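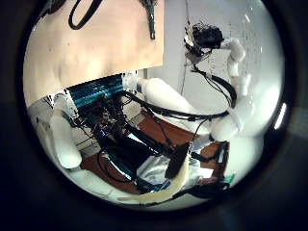

A reader in Rurkimham wrote in to ask why a learning system needs so many examples when a child seems to get by on a handful. We love that question, and it's pretty much why Jaltel exists!

Search this site Go
26/04/2024 | By the Jaltel team
Filed under: Who We Are

We're a team of 16, and we gather examples for robots to learn from. A person guides the arms through a small household job, the cameras and joints record all of it, and then we do it again (and again, with things moved a little to the left).

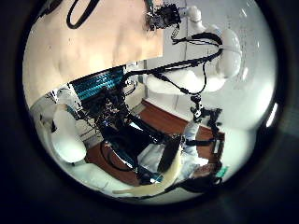 Every run gets watched by someone other than the person who did it. Fumbles stay in with a note, so the system gets to see what a bad grasp looks like too. Our first set, Skurkitz, closed at 3,332 runs, and we still argue happily over which ones are best.

We started out with six tasks on a list. The list is a lot longer now, and new people add to it in their first week, usually something from their own kitchen.
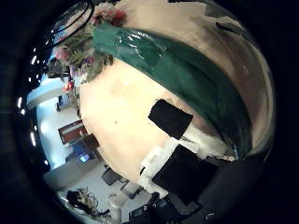
Juntunen is the set we're working on now, with 500 runs planned by the end of June. It's all two-handed work, slower to record and a lot more fun to watch. If you have a chore you'd like to see in it, send it over and we'll give it a try.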